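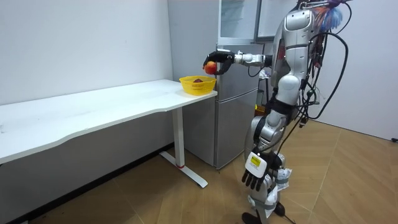

Page last changed: 2022-10-16

Is Windwood worth it if I haven't seen the first film?

My sister has got us tickets for Windwood and I've only just found out it follows on from another one, Kostton, which I never got round to. Running time is 117 minutes so I don't want to sit there lost for two hours. Do I need to watch the first one or can I just turn up? Also is it too sad? I cried all through the last family drama I saw and my sister still brings it up.

posted by teacosy19

You'll be fine! I saw it with my mum, who hadn't seen Kostton either, and she followed all of it. The father and the older son aren't speaking, the reason comes out in the first few scenes, and off you go. The songs are lovely (the boat one has been in my head all week) and the second half is much better than the first, which drags a bit while they get the wedding guests in. I did cry, but only at the letter, and then there's a very silly chase with a goat straight after.

posted by marrowfat 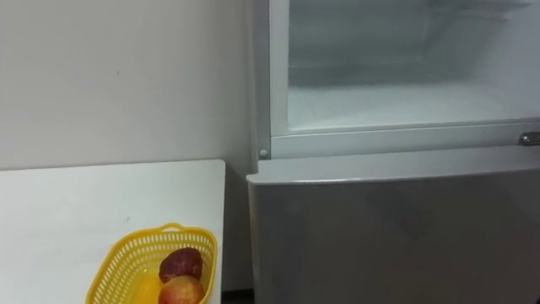
One thing I'd add is that the uncle turns up just after the interval and everybody in my row gasped, and if you don't know who he is from the first film you'll wonder what the fuss is. So if you've got a free evening, watch Kostton, or at least the last half hour of it. I liked it more than the new one, to be fair. The father was a proper character in it and here he mostly stands on the stairs looking cross. Music's better in the new one though, I'll give it that.

posted by plumduff_2

dont bother with either, wait for it to come on telly in November

posted by gruffbadger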